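I have read over 500 home listings since March, and I still love doing it. Every one is a small puzzle. My wish for Pirnville sellers is simple: write more about the house! 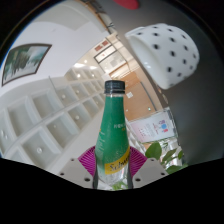
## Give us the floor plan
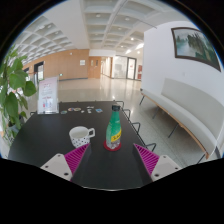 A floor plan tells me in ten seconds what 39 photos of ceilings can't. Where does the hall go? Can you carry groceries in without crossing the den? I want to know if the kitchen table has room for more than a mug and a bottle on a coaster — measurements would settle it.

## Say what it's like to live there
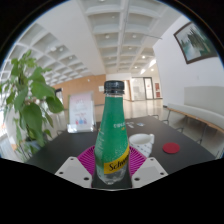

Marit Blomqvist's listing on Berge Street ran 292 words, and I read it twice. She told us which bedroom gets the morning sun and how loud the school bus is. Compare that with "charming, must see," which tells me about as much as a label with only "Schwe" showing. You can guess the rest, but why make a buyer guess? I drove over to see her place that same afternoon.

Old houses gain the most from this. The ones up on Tirnier Hill have pantries and odd little landings that

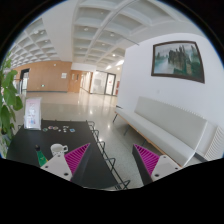 never fit a checkbox, and those are the very things people fall for. Put them in!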